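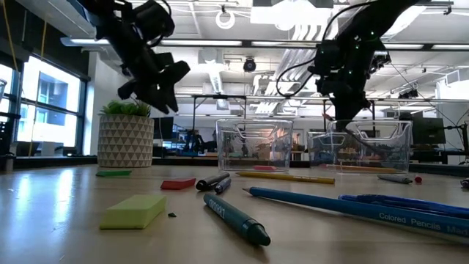
Rekora has asked for one thing since it began testing the kit in April: a bench that can be moved to a new sorting job without calling in a programmer. Fernell says the Enard two-arm bench kit, which goes on sale 2026-09-12, was built to that request.

The kit consists of two arms, a table frame, overhead and arm-level cameras, and the software to record and replay tasks. Both arms mount on the frame and share one work surface, so items can be sorted into trays from either side. Pens, pencils, erasers and sticky notes are the standard practice set.
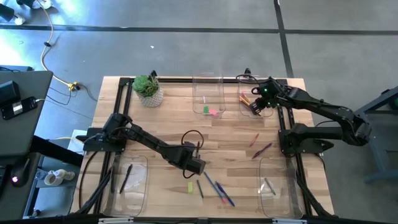

Setup takes some 4 hours for two people, including calibration. The frame ships flat and bolts together with a single hex key. Fernell recommends leaving 570 millimeters of clear floor on each side — more if the control desk stands next to the bench. 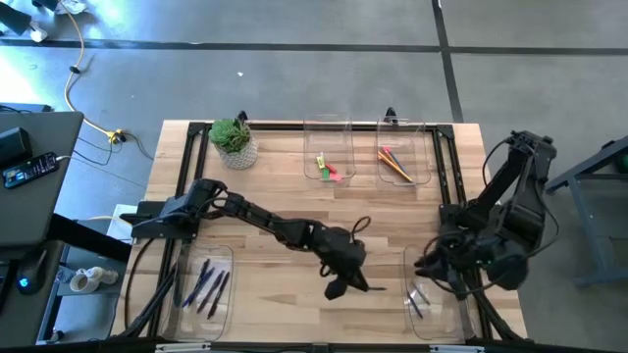

The software comes with 127 ready-made tasks, most of them for small office goods. Customers can edit these or record their own. A parts plan, sold separately, covers gripper fingers, cables and clamps.

Orders are handled by Gunawardena, the distributor for the kit. Units ordered this month ship from the first batch of 184. Floor plans and a full parts list are available from the Fernell sales office on request.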